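My first budget for a pair of grippers was a single number on the back of a delivery note. Mhairi Guthrie, who ran purchasing at Prestetti then, looked at it and asked what we were going to plug them into. I hadn't a clue!

So I learnt to plan the dull way. Start with the task - cup handling, in our case - and price everything that touches it. Pads wear out, so I put 83 pounds a month against pads and screws. Cables got 179 for the first year, and I was too low. Gijs Schouten at Gridbridge told me to double whatever I'd written for tables and framing, and I sulked for a day and then did it.

Cups are the cheap bit. We buy them in boxes of 1000 and I've stopped arguing about it.
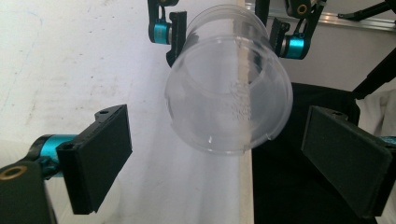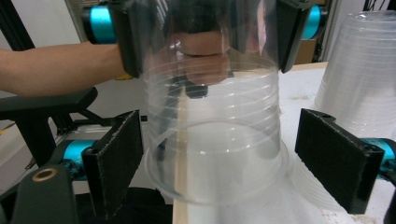
Cup handling, close up. 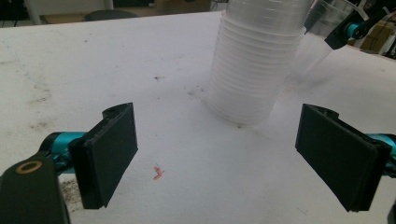
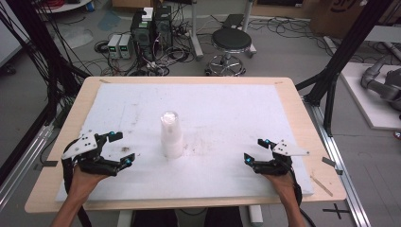
Then there's the timing. Our supplier, Purves, wanted the order in by February or the price went up by 492 pounds, and Bogdan Kozłowski wanted to wait for the next model. We split it - one pair straight away, the second when the first had earned its keep. I'd do the same again, though I'd ask for the spare pads to be thrown in before signing (they said no when I asked afterwards, quite cheerfully). The second pair is in next year's plan, under Mhairi's old heading, "things that need plugging in".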